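Kitchen Basics, wk 2: bowls and nesting
Handout, S. Gowda

Nest by size, biggest on the bottom. Sounds obvious, check your shelf at home. Wipe the table down first, any all-purpose cleaner.
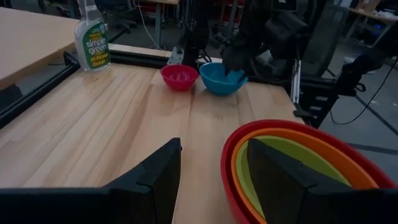
Dry the insides too or they stick. Dont force a tight one, twist it.

Lay the whole set out before you stack, open side up. Then you see the sizes.

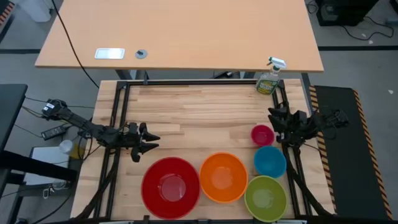 Homework: one shelf, restacked. Bring notes Monday.
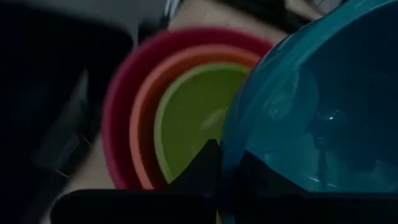

Green inside orange inside pink; blue bowl alongside.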